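**Small mailer boxes: fold ahead of time or keep flat?**

*Packing & Shipping board, Maltell sellers forum*

**gridley_paper** wrote:

I sell note cards and bookmarks out of a spare room. Last October I ran out of made-up boxes in the middle of a rush and had to fold every one as the orders came in. I don't want to do that again, so I'm looking at a case of 556 plain brown cartons from Stolleck, the long narrow kind with a lid that tucks in.

My question is whether to fold a big batch ahead of time or store them flat and fold as I go. I have one shelf and the space under a table. I ship 6 orders on a slow day and a lot more before the holidays.

I'd like to hear from people using the long shape in particular. Square ones I've done plenty of.

---

**tapegun_ohio** wrote:

Keep them flat. Made-up boxes are mostly air and they eat a room fast. I buy 3,000 at a time and they stay in the shipping case until the morning I need them.

Same long shape you're describing, plain kraft, no print: 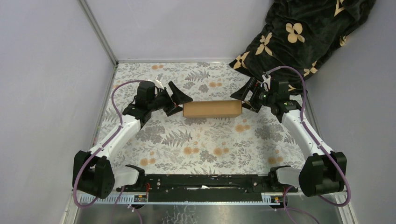 *Closed up, long side facing front. Lid is a little lighter than the side.*

Mine get a label on top and one strip of tape across the tuck. The shape is fine for bookmarks. For note cards check your envelope width first, since the narrow ones will bow them.

---

**marlow_bindery** wrote:

I'll disagree. Folding goes much faster when it's the only thing you're doing. If I stop to fold between orders I lose my place, and twice I've put the wrong card set in a box because of it. On Sunday night I fold enough for the week and leave the lids open. They go on a shelf, all facing the same way.

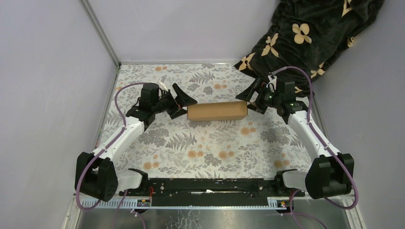 The shallow ones are the easiest to keep like that. I lay the tissue in when I fold them, so on a packing day the only steps left are product, slip, lid, label. A deeper carton takes up too much shelf for this to work, and I'd agree with tapegun on those.

Dust is a small problem. I throw a clean pillowcase over the stack.

---

**tapegun_ohio** wrote:

A week's worth is different from a case's worth. The original post said "a big batch." If it's a week, sure.

I still wouldn't leave them near a window. Kraft picks up damp and the lids start to curl — mine did in a garage one summer and I ended up using them for garden starts.

---

**gridley_paper** wrote:

OK, a week's worth sounds doable. Nothing is near a window.

Second question then. The Stolleck sample pack came with two weights of board and I can't tell if the heavier one is worth the money. Cards don't weigh anything but I've had corners come back crushed on the Grendusbridge route.

---

**foldline** wrote:

Look at the cut edge before you look at the price.

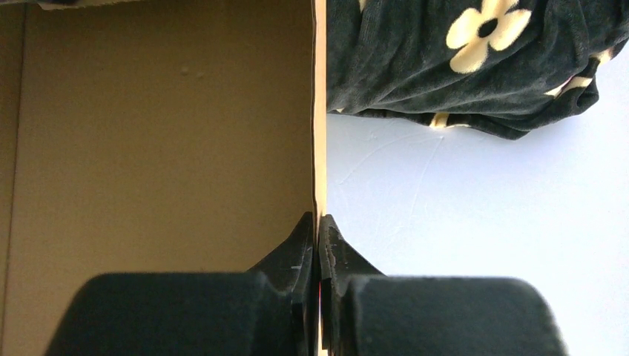
Weight numbers on a sample pack don't tell you much about crushed corners. What matters is how the board stands up on its edge, and you can judge some of that by hand. Pinch a panel at the edge and push down on it. Soft board folds over right away. Check the cut as well. A slightly rough edge with the layers showing is normal for plain brown board and I wouldn't send a case back over it. I also don't worry about a small bump or dimple on the flat part of a panel. If the layers are coming apart from each other, that's when I'd ask for a refund.

For cards, the lighter board plus a stiffener sheet costs less than the heavier board, at least where I buy.

---

**marlow_bindery** wrote:

Agree on the stiffener. I cut mine from the pads that come between layers in the paper cases, so they cost nothing.

Don't agree on the lighter board for a long box. The long side is the weak part. It has the most distance between corners and that's where something heavy lands on it. I went up a weight for anything longer than a standard envelope and the complaints stopped.

---

**foldline** wrote:

Could be the board, could be that you started filling the box better around the same time. A half-empty box gets crushed in any weight.

---

**marlow_bindery** wrote:

I pack them the same way I always have.

---

**lloyd_street_stamps** wrote:

I use both weights and the thing I'd add is creasing. Heavier board needs a real crease before you fold it or the corners come out round and the lid won't sit down. I run a bone folder along every score while the sheet is still flat, then bend the small tabs up by hand before I do the big sides.
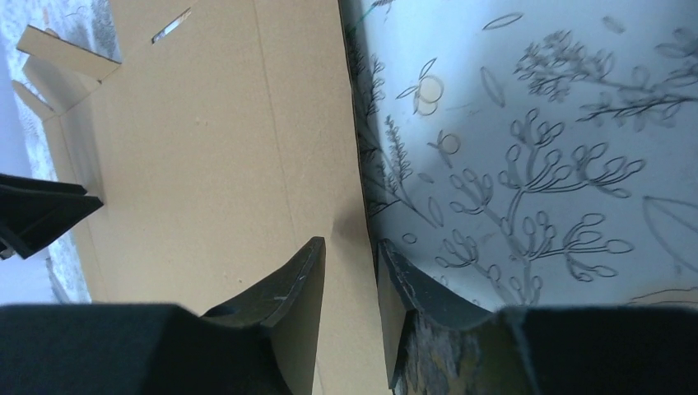

*Tabs up along one side, rest of the sheet still flat. There's a faint crease down the board, and a small slot near the top.*

If you fold the sides first and the tabs second, the tabs end up on the outside and you have to undo it. Some designs go the other way, so make one slowly before you do a stack.

Check that any slots are punched clean through too. I got a case once where the scrap was still hanging in them and the tabs wouldn't go in. I pushed them all out with a pencil, which used up an evening.

---

**gridley_paper** wrote:

I've been folding sides first this whole time. That would explain the tabs.

I'm ordering the lighter board for bookmarks and one small bundle of the heavier for card sets. I'll fold a week at a time and keep the rest in the case under the table. I'll mail 5 of each to my sister by way of Grendusbridge and see what the corners look like.

---

**tapegun_ohio** wrote:

Put something in them when you do the test. Empty ones won't tell you anything.

---

**gridley_paper** wrote:

Will do. Scrap card sets going in tonight.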